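Workshop tips: teaching a pair of arms to fill a fruit dish

Posted 18 August 2023 by Till Kasten

I've spent most of this summer steering two robot arms by hand, and my notebook is now so full of scribbles that I thought I'd type up the useful ones before I spill tea on them again. If you've got a pair of arms on the bench and want to show them a job by remote control (you do the moving, they do the copying, the computer remembers it all), some of this might save you a weekend. My job was a fruit dish. Pretend fruit, pretty dish, how hard could it be?
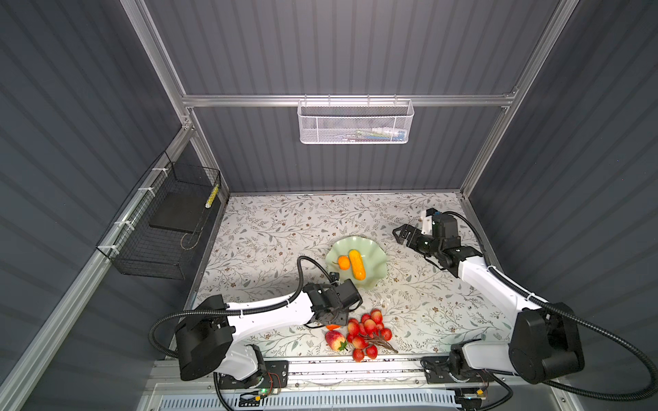
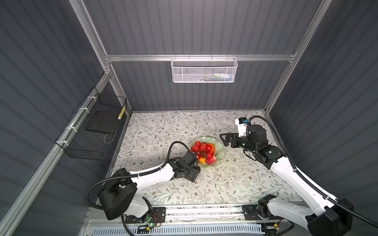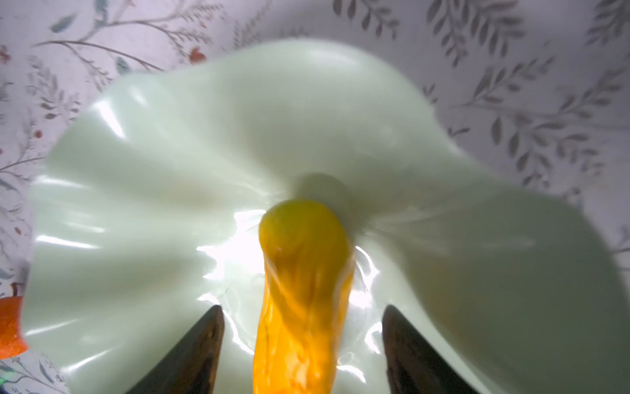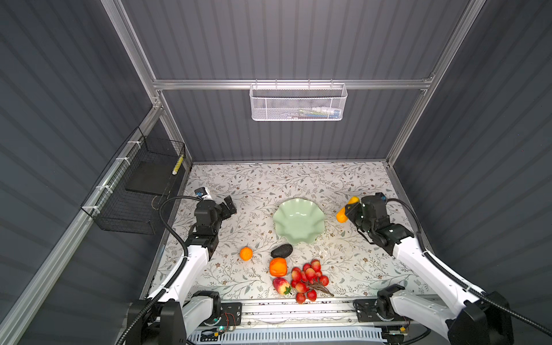
The fruit dish job. The third picture is the close-up from the wrist.

Start with your elbows. I did my first evening standing up with the hand controls on a shelf that was too high, and I couldn't lift a kettle the next morning! Sit down, rest your forearms on something and get the controls level with your bottom rib. Your movements come out far smoother and so do the robot's.

Go slower than feels natural, but don't stop dead. If you pause to think halfway to the peach, that pause goes into the recording too, and you'll see the arm dithering in the same spot weeks later as though it's forgotten its keys. Plan the whole move first, then do it in one go.

Watch the wrist picture for the last bit. I steer by the wide view until I'm nearly over the fruit, then switch my eyes to the small camera on the gripper. A shiny dish throws up a lot of glare from close in, so try your lamp in a few places before you start. Sabine Nolte bounces hers off the ceiling and gets a much softer light than I ever manage.

Pick up long things across the middle. Round fruit is forgiving and you can come at it from nearly any side. Anything long wants a finger on each side, lined up with its length, or it swings round as you lift.

Bunches are the devil. Anything on a stem drags its friends along and catches on the rim. Lift it higher than you think you need, wait for the dangling to settle (yes, I know what I said about pausing, this is the exception), then lower it straight down.

Decide which arm does what, and stick to it. I let the left arm have the left side of the cloth and the right arm the right, and whichever isn't working hangs back. Before I had that rule I knocked the grippers together 2 times in one evening and had to retighten everything.

Shuffle the fruit between goes. If the orange always starts in the same place, all you've taught is how to visit that place. Move the dish a bit as well, and do a few rounds where the fruit starts in an awkward huddle.

Bin the bad ones the same day. I've recorded roughly 700 goes so far and kept 500, and the ones I kept "just in case" in the early weeks did more harm than good. Davoud Mousavi reckons he's got 2,000 of his towel-folding ones saved and hasn't looked at half of them, so I don't feel too bad about my pile.

Tie your cables along the arm and leave a proper loop at each joint. Then move the arm by hand to the furthest corner it'll ever reach, before you switch anything on, and see if the loop goes tight. Snip the tails off your cable ties too, as they scratch.

A patterned tablecloth is fine by the way! I used an old plain sheet at first and changed over because I was bored of looking at it. Pin or tape it down well at the corners, as a ruck in the cloth will trip a low gripper every time.

Ea Hafþórsson wrote in asking about doing the same with real fruit. I tried one ripe plum. Wipe the fingers straight away with a damp cloth, and have another cloth ready for the table.

Next on my list is clearing the dish again, one piece at a time, which I'd like to have going by December.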